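cushion-club / tidy-task
Data card and general notes, second edition

A small set of two-armed tidying episodes recorded by the Emness robotics club. The task is "put the living room cushions where they ought to be", which sounded like a gentle start to the year in September and has since eaten most of our evenings.
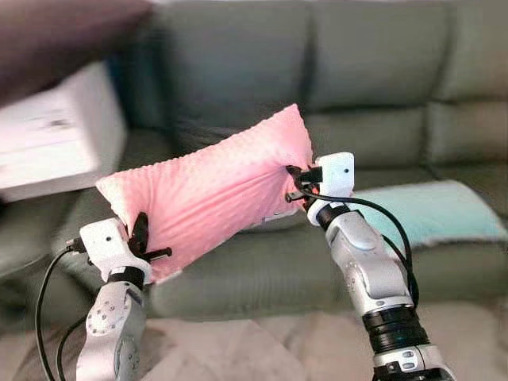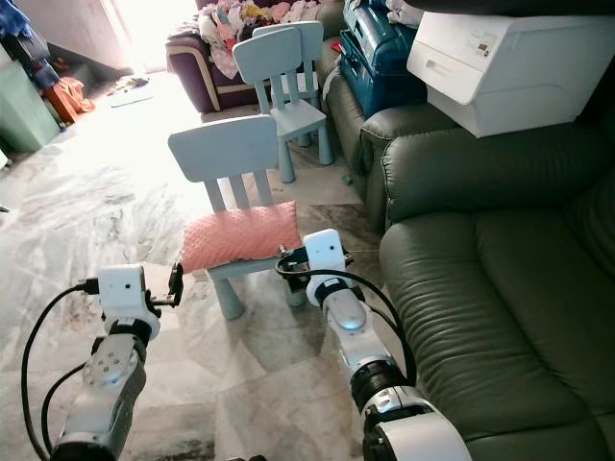
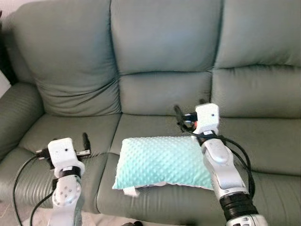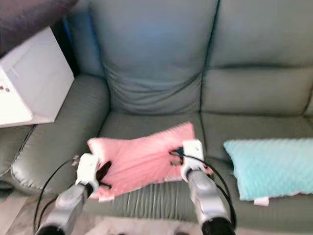
Head camera views from the cushion task: the two arms, the green sofa and the small dotted cushions.

WHAT IS IN IT

300 episodes, of which 60 are held back for testing. Each episode is one attempt at one instruction, started from whatever state the last person left the room in. Failures are kept and labelled as failures. We had a long argument about this and the people who wanted to keep them won, mainly by having more of them.

Instructions come from a short list:

 pick up the pink cushion with both arms
 take the pink cushion off the small chair
 place the pink cushion on the sofa
 put the green cushion on the middle seat
 put the two cushions side by side

"Green" means the minty one. Some annotators wrote "turquoise", one wrote "aqua" and Romain wrote "the other one" for a whole evening. All of these are mapped to "green" in labels_clean.csv. The original wording is in labels_raw.csv if you would like to see what we put up with.

HOW IT WAS RECORDED

Both arms are teleoperated by one person using a pair of leader handles. Operators were Marlene Dhillon, Romain Fleury and Mathis Pons. Bernadette Hoarau did the labelling and sent back anything she couldn't follow. Operator initials are in the metadata because their styles differ a good deal: Marlene is slow and tidy, Mathis is fast and then slow again while he fixes it.

Recording ran in the evenings and on bright afternoons, so the light changes between sessions. We haven't corrected for it. Furniture was moved between sessions too, and other household things stay wherever they happened to be. If your model learns that a printer is part of a sofa, please write to us, we'd enjoy that.

FILES

 episodes/ one folder per episode, video plus joint states
 splits/ train.txt and test.txt
 labels_raw.csv
 labels_clean.csv
 tools/ viewer, trimmer, and a script called fix2 that you need
 old/ leave alone

There was a fix1. It is in old/.

GETTING STARTED

Unpack the archive, run tools/check first, and read what it prints. It will complain about missing timestamps in the early episodes. Those are real gaps, left by the logger Carré wrote before Levov took over (both are code names for versions of our recorder, chosen from a hat). Anything recorded with Levov is fine. Flovier is the current one and is also fine apart from the name.

Joint states are in radians. The gripper value goes from 0 (closed) to 100 (open). In the Carré episodes it goes the other way, and fix2 turns it round. Run fix2 once. Running it twice puts everything back as it was, a feature we found by training on it for a week.

LABELS

Every episode has a result: success, partial or fail.

Success: the cushion is resting where the instruction says and both grippers have let go.
Partial: the cushion got there but is standing up, hanging over the front or folded in half.
Fail: anything else, including the floor.

Bernadette's ruling on cushions that fall over after the grippers let go is that they are partial if they stay on the seat. Mathis has appealed and lost.

KNOWN PROBLEMS

— The dotted fabric snags on the fingers. A release can look finished several moments before it is.
— Cushion tags get pinched along with the cushion. We don't mark when this happens.
— The cables at the wrists show up in the head camera view and move with the arms. A model that tracks "the black thing" will be very confident and wrong.
— Pale cushion on a pale green sofa is hard for simple colour thresholds. We know, we tried. The pink one is much easier, and scores on it will flatter you.
— Only one room. Please don't tell anyone your policy works "in homes" on the strength of it.

BASELINE

The club's own baseline is in the repository under baseline/. It was trained for 2000 steps because that was when Monique Deschamps needed the computer back. It manages the pink cushion nearly half the time and the green one rather less. We're told a longer run would help. Anyone with a spare machine is welcome to find out, and to send us the numbers even if they're embarrassing to us.

CONTRIBUTING

New episodes are welcome from club members. Use Flovier, write the instruction before you start and keep to the list above. Put the handles back on charge. If you stop an attempt halfway, label it fail and move on; the folder of "nearly" episodes has been deleted and will not be coming back.

Questions about labels go to Bernadette, about the recorder to Marlene. Questions about fix2 should go to Romain, who will say it works on his.

TO DO

 trim the long waits at the start of Mathis's episodes
 a third cushion, colour still under discussion
 rename fix2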